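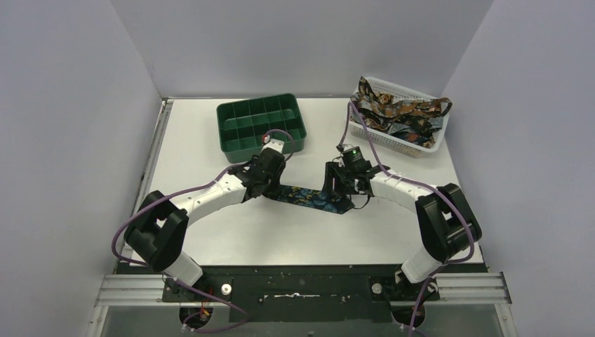
Slide 1. Bench two, both arms on the folded tie.

Speaker notes, Gastden user day, Sun 20 April
Title: Does the gripper matter as much as the brochure says?

Leave the slide up while people find seats. Don't start on the numbers. Say good morning, say I'm the one who was asked to pick between two sets of fingers, and say I went in expecting to be unimpressed by both.

Get the names out of the way early. Tenden is the set with the blocky parallel fingers. Corer is the softer set we had on loan until December. Figueroa is our own name for the tie-sorting job, and it has no deep meaning. The controller stayed the same for both sets. So did the arms.

Why ties. People will ask, so get in first. A tie is long, it slides, it's wide at one end and skinny at the other, and it has a lining that moves on its own. Vendors like to demo with a tea towel. A tea towel is a square and it forgives you. I'd put any cloth demo that only uses a tea towel in the bin.

Point at the layout: green divided container at the back, basket of patterned fabric at the back right, two arms from the front corners. The Figueroa job is basket to table, fold, then into a compartment. Talk about the middle part only today. The compartment step deserves its own talk and I'm not ready to give it.

Numbers slide next. Read them slowly.
131 attempts logged across both sets. I threw out 20 where the operator stopped the run, and I'll say so out loud, as I've sat through too many talks where that line was missing. Of what was left, 62 were Tenden.
I am not going to put up a success rate. We changed our minds partway through on what counted as a fold, and the early runs were scored by the old rule. Somebody will want a percentage anyway. Say no politely.

(Pause. Water.)

Claims I was sold, one at a time:

"Compliant fingers remove the need for careful approach." They didn't for us. Corer pads coped better when the arm came in a bit high, I'll give them that. They also dragged the top layer sideways when they closed, and then you have a new problem that the camera can't see well on dark cloth.

"Any wrist camera will do." Not on navy with a busy print. The pattern gives you plenty of detail and very little of it tells you where the edge is. I'd want to see the same test on plain cloth before I blamed the camera itself. We haven't done that test.

"Two arms are twice as good as one." Ask the room who believes this. Two arms means two lots of cable, two calibrations, and a shared space in the centre where they can get in each other's way. For a tie I do think you need both. For half the jobs we get asked about, I doubt it.

Next slide. 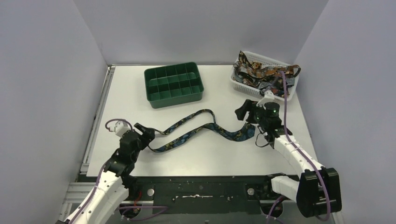 Slide 5. Tie doubled back in a loop, broad end by the right gripper.

Talk to the gap between the two strands. If the strands lie apart like this, the upper one has a curve in it and the lower one has a different curve. Pulling on the ends doesn't tell you what the middle will do. A person would flatten it with a palm, and neither set of fingers has a palm.

Ask the audience: where would you grab? Wait for real answers. Most people say the ends. I'd like to hear someone argue for the rounded part of the loop.

Don't claim this slide shows a failure or a success. It's one moment in a run, and I've grumbled enough at other people for doing that with stills.

Cables. Quick mention, as the purple ones are hard to miss. Both wrists have purple cable rising above them, and anyone planning their own bench should allow height for it. We had 3 stoppages that I'd put down to cable and not to fingers. Those are in the 20.

What I'd buy, if pushed: Tenden, without much excitement. The fingers are simple, the spares are easy to swap, and when they miss, they miss the same way each time. I can work with that. Corer might be the better choice for thicker cloth. I only had ties, so treat that as a guess.

What would change my mind: the same ties, the same scoring rule from day one, and someone other than me deciding what counts as folded. I'd been looking at the job for weeks by then and I'm fairly sure I got soft on the marginal ones.

Questions. Likely ones:
Price. I don't have current quotes, send them to the vendor.
Speed. We ran slow on purpose. Don't get drawn into a guess at full speed.
Silk or polyester. Mixed, and we didn't label them. Own up to it.
Can they have the logs. Yes, once the old and new scoring are marked in separate columns. Get an email address.

If there's time left over, go back to slide 1 and take questions on the bench layout. If there isn't, skip the spare slide on finger pads.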